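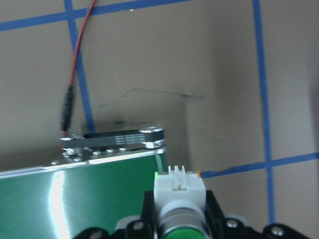
Blue tape on a beige wall.

Makokha Shared Workshop, Kuvberg
Frequently Asked Questions
Last updated 5/23/18

What is Makokha?
It's 3,000 square feet of workbenches, shelves and people looking for the tape measure. You pay by the month, you get a key, and you make whatever you like as long as it fits out the door. We mention the door because of the canoe.

Who runs it?
Mwangi Makori, who started it when his wife asked for the garage back. Email is the best way to reach him. The phone works too, but he will be standing next to the table saw.

Do I need experience?
No. You do need to take the safety class before you touch anything with a blade. It lasts two hours and Mwangi tells the same story about the necktie every time. Laugh at it or don't, you'll get your card either way.

Can I bring a guest?
Up to two at a time, and they can watch, hold the other end of things and offer opinions. They can't use the power tools. Kids under 12 need an adult who is looking at them and not at a lathe.

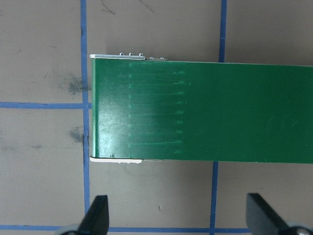
Is there storage?
Every member gets one shelf. A shelf is the flat part plus the air above it, up to the next shelf. It does not include the floor underneath, the aisle beside it, or your neighbor's shelf while your neighbor is on vacation. Larger projects can stay on the rack by the loading door for a month with a tag on them. Please put your real name on the tag. We have had three different items belonging to "Me."

What happens to stuff with no tag?
It goes in the Maybe Bin. At the end of the month the Maybe Bin goes to whoever wants it, and you would be amazed at how fast someone wants it.

What should I bring?
Closed shoes, safety glasses if you're picky about fit, and your own sandpaper. We supply hand tools, clamps and glue. You can never have enough clamps, and we don't.

Can I eat at the benches?
There's a kitchen. It has a table, a sink and a Vavumetti coffee maker that makes one very good cup followed by several hot brown ones. Be early.
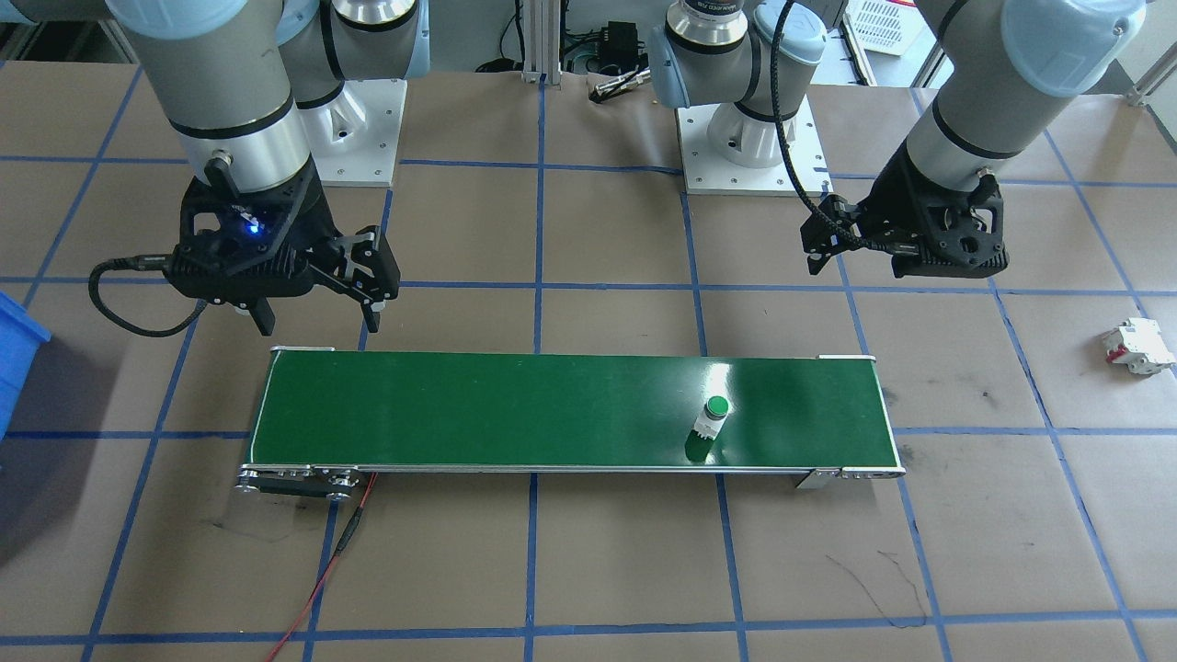

Can I reserve a bench?
Yes, on the clipboard by the front desk. We tried an online calendar called Grallska last year and ended up with a very tidy record of 1,201 bookings, a lot of them made by one member for the same afternoon. The clipboard has a pencil on a string and so far the pencil is winning.

Is it loud?
Yes. Evenings are quieter, apart from band practice next door, and we have no say over the drummer.

Where do I park?
Behind the building. The spaces out front belong to the dentist, and the dentist tows.

Can I sell what I make?
Sure. We don't take a cut. If you're making forty of the same cutting board for a craft fair, though, talk to us first so the planer isn't tied up for all of May.

How do I cancel?
Send an email before the first of the month, clear your shelf and return your key. Also the tape measure, if it's you.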